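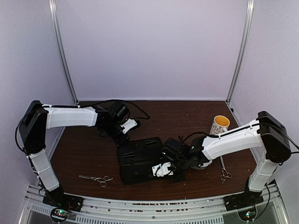

Keisha Castellanos wrote in March to ask whether a dark top takes more work than a pale one. She has a light birch table now, wipes it once in the evening, and would like to know what she would be signing up for.

Search the gallery
Enter keyword
Go

Dark wood tabletops: the Kowalczyk page

The dark brown top on this page is the one we call the Kowalczyk. It has pale lavender-white panels behind it and at the sides, and the back panel meets the wood in a straight line. The black padded piece is near the middle of the top.

To answer the letter: a dark top takes about the same amount of wiping, but you will want to do it sooner. Flour, bread crumbs, salt and sugar all show up well on dark brown. Coffee and tea don't. On a birch table it is the other way around, so it depends a good deal on what gets eaten there. A household that has toast every morning will notice the change more than one that has soup.

Color matters less than finish when it comes to the cleaning itself. A smooth finish lets crumbs slide. An open grain holds on to the smallest ones, and those need a soft brush, used along the grain. Across the grain just pushes them in deeper.

We keep two cloths for the dark tops, one for wiping and one for drying. Water left standing on any wood can leave a ring, and the pale rings are easy to see on dark brown. Spray cleaners with wax in them build up over a few months and leave a dull patch where people usually sit. Plain water with a drop of dish soap is enough for most days.

Pads and felt feet should be lifted now and then. Grit gets underneath and scratches when the pad is slid along. Pick the pad up, brush under it, and set it back down.

The dark top with dishes out
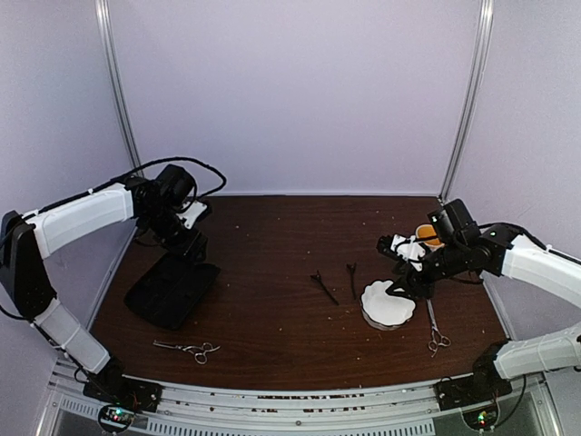 Wouldn't a tray under the dish take care of most of that, one reader wanted to know, and if so, how big a tray?

A tray helps with whatever falls close to the dish. It does nothing for the crumbs that travel. On this top they are scattered mostly across the center and toward the front edge, and there are crumbs on the silver metal rail at the front as well. If you do use a tray, pick one with a low lip and leave a hand's width around the dish.

The white dish has a scalloped edge. Wash that shape with a brush. A sponge tends to skip the dips, and dried bits stay in them.

The visible grain is part of why we like this brown. It also makes small light crumbs easy to find, which helps at the end of the day. Start at the back and work forward, and hold a dustpan under the front edge.

A rail with slots and holes needs its own pass. A dry paintbrush, the narrow kind sold for window trim, gets into the slots. After that, use the vacuum with the brush head on low. Don't wipe the rail with a wet cloth first, as crumbs turn to paste and stay in the holes.

The gallery has 1,117 pictures of tabletops at the moment. The Sturnine page has the gray tops, and the Ferent page has the round ones. The pages are sorted by the color of the wood, then by shape. This page was last changed on Thursday, April 3, 2025, when the notes on brushes were added.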